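Posted in: Health & Safety > Inspections > Completed

Workplace inspection checklist: automated sorting bench, returns area
Site: Olelau returns and resale depot
Equipment: Agbayani arm and gripper, Tiltine sorting software
Date: 2020-10-30
Type: Follow-up to the August inspection

Ratings: S = satisfactory. A = action needed. N/A = not applicable on the day.

SECTION 1. ACCESS AND FLOOR AREA

1.1 Walkways marked and clear: S
Yellow lines repainted after August.

1.2 Clearance between guard fence and nearest fixed object: A
Measured 400 mm at the pillar end. A person could be pinned between the fence gate and the pillar if the gate swings back. Move the gate hinge to the other side. Until then, keep the gate chained and use the north gate only.

1.3 Lighting at the bench: S
No flicker. One tube is a warmer colour than the others and staff say they can't judge marks on white goods under it. Replace at next service.

1.4 Floor mats at manual stations: A
Two mats are curling at the corners. Staff now stand in one place for most of the shift. Before the arm came in they walked between the cages and the shelves all day. Mats matter more than they used to and should go on the monthly list.

SECTION 2. GUARDING AND STOPS

2.1 Emergency stops reachable from each station: S
All pressed and reset during the inspection.

2.2 Gate interlock stops the arm: S
Tested with the arm at slow speed and at working speed.

2.3 Lockout tags and padlocks at the panel: A
One padlock missing from the board. The sign-out sheet has no entry for it. If you take a lock, sign for it, even for a quick jam.

2.4 Restart only after visual check: S
Seen twice. Both operators walked the fence line before pressing reset.

SECTION 3. GRIPPER AND GOODS HANDLING

3.1 Finger links and bolts checked at start of shift: S
Sheet filled in every day this month. Column for "bolt heads tight" added in August and being used.

3.2 Pinch points labelled: A
Label on the guard has faded. Trirnero supplied the first set and can send more.

3.3 Mixed trays within the agreed rules: A
Of 1127 trays logged since the last inspection, 61 were stopped for a person to sort out. Most of these held items of very different shapes lying close together. Comments from the floor are that the rule sheet talks about weight and says little about shape or softness. Padded goods give under the fingers and small flat electronics sit low. Rewrite the sheet with the people who clear the stops.

3.4 Fragile or old items diverted to manual station: A
Old optical items are still turning up on the automated line. Intake staff say they get a few seconds per item and the "fragile" button is on the second screen. Ask Tiltine to move it to the first.

3.5 Simulation of new item mixes run before live use: S
Operators now look over the simulated runs before a mix is approved. This was not in anyone's job description a year ago. It takes up to an hour a week and should be rostered time, not done over lunch.

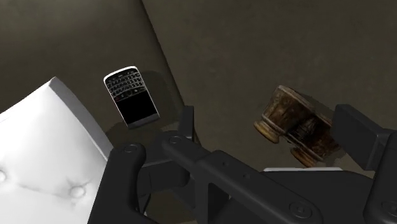
Item 3.5. Simulated run: gripper with white tufted cushion, keyboard phone and old opera binoculars.

SECTION 4. PEOPLE AND WORKLOAD

4.1 Lifting from floor-level cages: S
Much less of it. Sore back reports are down, and several staff said so without being asked.

4.2 Repetitive work at manual stations: A
The easy items go to the arm. What is left for people is the awkward stuff, one after another, with more hand and wrist work. Rotate stations every two hours. The roster says this already but it was not happening on the afternoon shift.

4.3 Training current for all operators: A
93 per cent signed off. The rest are casuals who started after the last session. They can work the manual stations but must not enter the fence.

4.4 Staff know who to call when the arm stops: S
Number is on the panel. Night shift would like a second contact, as the first does not always pick up.

4.5 Noise: S
Normal talking possible at all stations. The alarm tone is the main complaint. It sounds the same as the forklift reversing alarm and people have stopped looking up. Change the tone.

SECTION 5. ACTIONS CARRIED FORWARD

Gate hinge (1.2): maintenance, before the chain comes off.
Padlock (2.3): shift lead, same day.
Rule sheet (3.3): operators and intake together, draft to go on the noticeboard for comment.
Fragile button (3.4): request sent to Tiltine, waiting on a reply.
Rotation (4.2): afternoon shift lead to initial the roster at each change.
Alarm tone (4.5): still open from August.

Print a copy for the crib room and put the signed original in the red folder at the panel.

© 2020 Olelau. All rights reserved. | Contact Health & Safety | Back to top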